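How do you fold jeans so they stay folded?
Asked by Plindis in Laundry and Clothes

I have 48 litres of drawer and what feels like twice that in denim. Every guide I find says to fold the jeans in half, then in thirds, then "smooth gently". Mine smooth gently for as long as I'm looking at them. By morning the drawer won't open and something has a leg over the back.

I've bought a big white board to fold on, having read that a flat surface makes all the difference. It sits on the wooden table and is very flat. The jeans are unmoved by this.

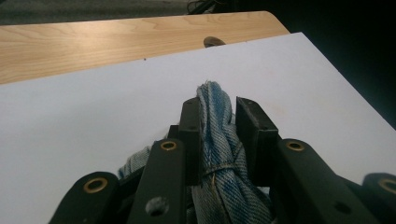
The old faded pair are the worst offenders, because the cloth has gone soft and twists up as soon as you take hold of it in the middle. The stiff new ones at least put up a fight in one direction. Is there a method for the soft ones, or do I hang them and lose the wardrobe as well?

2 answers

Ntuli
Stop picking them up by the middle, for a start. Hold the waistband, one hand at each side, and give them two good shakes. Lay one leg on top of the other and tuck the pointy bit of the seat inwards so you've got a long rectangle. Then:

Fold the hem up to just short of the waistband.
Fold in thirds from the knee end.
Stand it up on its edge in the drawer, fold side up.

Soft denim will only stand if it has neighbours, so pack the drawer fairly snugly. My three oldest pairs lean on each other like men outside a pub, but they've stayed put since October. If yours still slump, roll them from the hem instead - tight at the start, you can relax by the thigh.

The board is fine, by the way. Mine is the back of a shelf from a shop in Perkdale that no longer wants to hear from me.

Comment from Plindis: The tuck at the seat was the bit I'd been missing. The drawer opens. I'm nearly disappointed.

Rerkberg
just hang them over the banister, been doing it for over 2 years and no one has died. also if the drawer wont open you have too many jeans

Was this page helpful? Yes / No
More in Laundry and Clothes: Jumpers that grow in the wash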